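20 janvier 2024
Par Gianni Ferri

Comment apprend-on un geste à un robot ?

Quand tu as appris à faire tes lacets, quelqu'un t'a sans doute montré. Peut-être même que cette personne a pris tes mains dans les siennes pour faire la boucle avec toi. Avec un robot, on peut procéder presque de la même manière.

Pendant longtemps, on a surtout donné aux robots des ordres écrits. Une personne tapait sur un ordinateur : avance de tant, tourne de tant, ferme la pince. Cela marche très bien dans une usine où les pièces arrivent toujours au même endroit. Dans une maison, c'est plus difficile. Le bol n'est jamais posé deux fois pareil, le livre est parfois de travers, et il faudrait écrire un nouvel ordre pour chaque cas.

Alors on montre. Il y a deux grandes façons de le faire.

La première : guider à la main

On attrape le bras du robot et on le déplace soi-même. Les moteurs sont réglés pour se laisser faire, un peu comme quand tu bouges le bras d'une poupée articulée. Pendant ce temps, le robot enregistre la position de chacune de ses articulations. L'épaule, le coude, le poignet : tout est noté, plusieurs fois par seconde. Ensuite, il peut refaire le chemin.

C'est simple à comprendre, mais il y a un défaut. La personne se trouve tout près du robot, et ses mains passent souvent devant les caméras. Et guider deux bras en même temps, c'est fatigant.

La deuxième : commander à distance

La personne s'assoit un peu plus loin et tient des commandes. Ce sont parfois des manettes, parfois deux petits bras qui ressemblent à ceux du robot. Si elle plie le petit bras, le grand se plie aussi. Si elle serre la poignée, la pince se ferme. On appelle cela la téléopération. « Télé » veut dire « loin » en grec ancien, comme dans « téléphone ».

À l'atelier Brernura, les débutants s'exercent d'abord pendant 30 minutes sans rien enregistrer. Ils ouvrent et ferment les pinces, ils poussent un objet, ils le ratent. Au début, tout le monde va trop vite. Le robot n'a pas de peau, et la personne qui le commande ne sent pas toujours si elle appuie fort ou non. Elle doit donc bien regarder.

Que retient le robot ?

Une démonstration, c'est un geste complet, du début à la fin. Le robot garde deux choses : ce que ses caméras ont vu et les mouvements que ses bras ont faits au même moment. Un programme cherche ensuite le lien entre les deux.

Une seule démonstration ne suffit pas. Pour un exercice de rangement appelé Clelell, l'équipe en a enregistré 708. Elle en a mis 135 de côté, parce que l'objet était tombé ou que le geste était trop brusque. Entre deux essais, on déplace un peu les objets - sinon, le robot apprendrait un seul endroit par cœur.

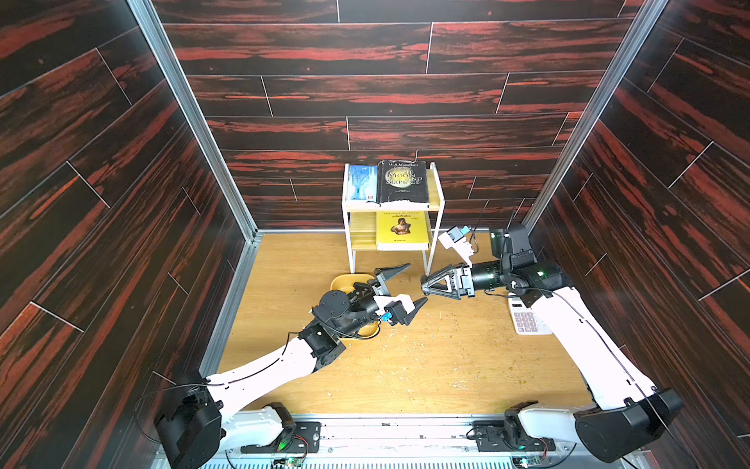 Un robot à deux bras demande plus d'attention qu'un robot à un seul bras. La personne qui le commande doit penser à la gauche et à la droite en même temps, et éviter que les pinces se cognent quand leurs pointes se rapprochent au milieu, comme ici. Chaque bras porte aussi une petite caméra au poignet. Elle suit la pince partout et voit de près ce que celle-ci va saisir, un bol jaune moutarde ou un livre, par exemple.

Et quand il se trompe ?

On recommence. Si le robot rate souvent le même passage, on lui montre ce passage à nouveau, plus lentement. On lui montre aussi comment se rattraper : la pince arrive trop à droite, elle recule, elle revient. Ces démonstrations-là sont très utiles.

Tu peux essayer avec un ami. Ferme les yeux, pose une main sur la table et laisse-le guider ton poignet jusqu'à une gomme. Puis refais le trajet sans aide, toujours les yeux fermés. Demande-lui ensuite de changer la gomme de place et recommence.

Ce site utilise des cookies pour mesurer son audience. Accepter | Refuser | Régler mes choix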